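Project report: Equipment plan for the sorting cell
Team: Yoon-hee Shim, Dexter Baluyot, Syafiqah Kwok
Supervisor: Nadhirah Govindasamy
Sep 18, 2023

1. What we were asked to do

Plan the buying for a small pick and place cell that first years can use next term. Arm is already in the lab, so not in our budget. Everything else is: work surface, blocks, spare tool parts, fasteners, storage. Budget limit 600 dollars including shipping. Anything over that has to go back to Aiman Rahman for sign off and we were told not to count on it.

2. Where the money goes

Started with a wish list. Way too long. Dexter wanted a second camera, Syafiqah wanted a proper feeder tray, both got cut in the first meeting. Left with:

- maple board for the top of the blue base
- plastic shape blocks, mixed colors
- bolts that fit the hole grid
- spare collar bolts for the tool mount
- one box with a lid

Two suppliers gave us quotes, Wedier and Plalier. Wedier was cheaper on blocks, 40 dollars a set, but ships slow. Plalier has the board at 59 dollars already cut to size. We looked at cutting our own from shop scrap. Would save money but the shop is booked and the edges need to be square or the bolts dont line up.

3. Board and blocks

Kept the wood top. Blocks are easy to tell apart on it, even the yellow ones, which we were worried about. A painted top was the other option, Yoon-hee thinks it would scratch in a month. Bolts go in along the front, down at the corners, so they stay clear of the work area.

Shapes matter more than we planned for. Cylinders and cubes should be simple. Stars and hearts are the ones to budget spares for, the points and lobes give the tool less flat side to work with. Current layout is two of each color in a bent line down the board, with room on the right for the arm to come in.

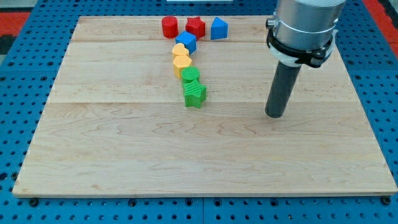 4. Spares and lead times

Plan is 2 sets of blocks at the start, so 80 dollars. If a group loses one star the whole exercise stops, so the second set stays in the box and gets signed out. Simanjuntak can do single replacement blocks but has a minimum order, still waiting on the number from them.

Lead time is the real problem. Blocks from Wedier have to be ordered before the end of September. Board can wait a little. Fasteners we can get from the stockroom, need to confirm the thread with Nadhirah befor we put in the form.

5. Still open

Tool wear. No price yet for a replacement tip, Plondumum hasnt answered our email. Until then the rest of the budget stays unspent. Dexter is calling them, Syafiqah does the order form, Yoon-hee checks the board drawing against the hole spacing one more time.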